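L'entretien du linge de table dans une maison d'hôtes

Publié le 16 avril 2018

La question du linge de table revient régulièrement dans le courrier adressé à ce blog depuis l'ouverture de la maison Jeluvar. Il m'a paru utile de consigner les règles que nous appliquons, telles qu'elles ont été arrêtées au terme de la dernière saison.

Le premier principe concerne le choix des étoffes. Les nappes unies et claires, longtemps privilégiées dans notre salle commune, ont été progressivement retirées. Elles supportaient mal les lavages répétés et laissaient paraître la moindre tache de vin ou de confiture. Les motifs à carreaux leur ont été préférés pour les repas du matin, les nappes blanches demeurant réservées aux dîners.

Le second principe porte sur la rotation. Une nappe ne doit pas servir plus de deux jours consécutifs, même en l'absence de salissure apparente. L'inventaire établi en juin faisait état de 19 pièces en usage, dont 7 destinées aux grandes tables.
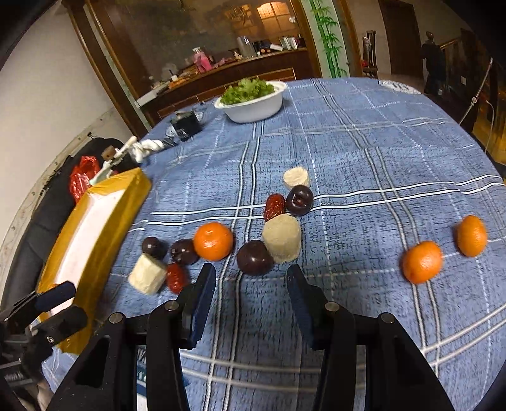
Nappe bleue à carreaux.

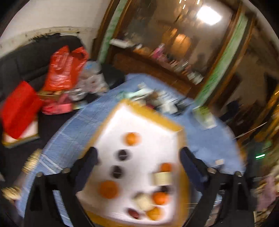
À propos du repassage, Jamila Wickramasinghe m'a fait observer que je lui accordais une importance excessive : selon elle, une nappe étendue encore humide, tirée aux quatre coins puis pliée sans délai, se passe fort bien du fer. Elle ajoute que les plis marqués au fer, toujours au même endroit, finissent par user la fibre. Je souscris à cette seconde remarque et modifie en conséquence la consigne relative au pliage, qui se fera désormais alternativement en trois et en quatre.

Je maintiens toutefois le repassage pour le linge blanc du soir. L'amidon reste proscrit en toute circonstance.

Quant au détachage, il convient d'intervenir à l'eau froide dès la fin du service. Le savon de Fivley donne satisfaction sur les corps gras ; il demeure sans effet notable sur le café, pour lequel je n'ai pas arrêté de méthode.

Articles récents
Ranger les draps par chambre ou par taille
La literie d'hiver à Cendwood
Correspondance avec l'atelier Kodikara
Servir le petit déjeuner hors saison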